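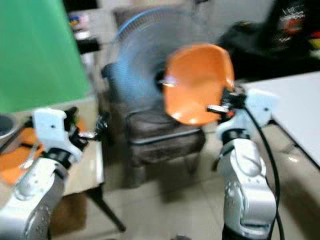 The case against the 900 mm worktop

Florian Langlois

Most fitted kitchens sold in this country place the worktop at or very near 900 mm above the floor. The figure is treated as a fact of nature. Base units are made to suit it, ovens and dishwashers are made to suit the base units, and by the time a buyer is asked to choose a door colour the height has been settled by other people.

My view is that worktop height should be the first thing agreed with the person who will cook there, and that firms which will not vary it should be made to say so on the quotation.

A single height serves two kinds of work badly. Chopping and washing up are done with the forearms sloping slightly down, and a comfortable surface for them sits a little below the elbow. Kneading and rolling need body weight, and want a lower surface again. Stirring a deep pan raises the hand by the full depth of the pan, so a hob set level with the chopping area is too high for its purpose. The sink has the opposite fault. Its working surface is the bottom of the bowl, well below the rim, and it is the bottom that the user bends towards.

None of this is new, and any fitter of long standing will agree with it. The usual reply is cost. I priced the same run of units twice for a flat in Bukudport, once at 900 and once with the sink section raised on longer legs. The difference lay in a deeper plinth, one extra end panel and the labour of a step in the worktop. It came to less than the client had already set aside for handles.

The second reply concerns resale. Lakmal Patwary, who fits kitchens for Drustness and has argued with me on this point since August, holds that buyers distrust a stepped worktop and read it as a mistake. He may be right about the step. He is less persuasive on the general height, as very few buyers carry a tape measure to a viewing, and a uniform run set 40 or 50 mm higher is seldom noticed by anyone except the person whose back no longer hurts.

There is a fair objection that households contain people of different heights, and that they change. A surface made for one adult will be wrong for another. This is a reason to provide two heights in one room. It does not support a compromise that was drawn up for neither of them. A pull-out board below the main worktop costs little and gives a short cook, or a child, a proper place to stand. A thick end-grain block does the same job in the other direction.

The Wihongi range at least offers three leg lengths, though the brochure lists them under accessories, after the cutlery trays. Rurar supplies one leg and describes it as adjustable, meaning that it will take up an uneven floor.

A sensible quotation form would carry two extra lines: elbow height of the main user, and finished height of each work surface. Filling them in takes less time than choosing a tap. If the customer then prefers the standard height, it should be fitted without argument, and the form kept with the drawings.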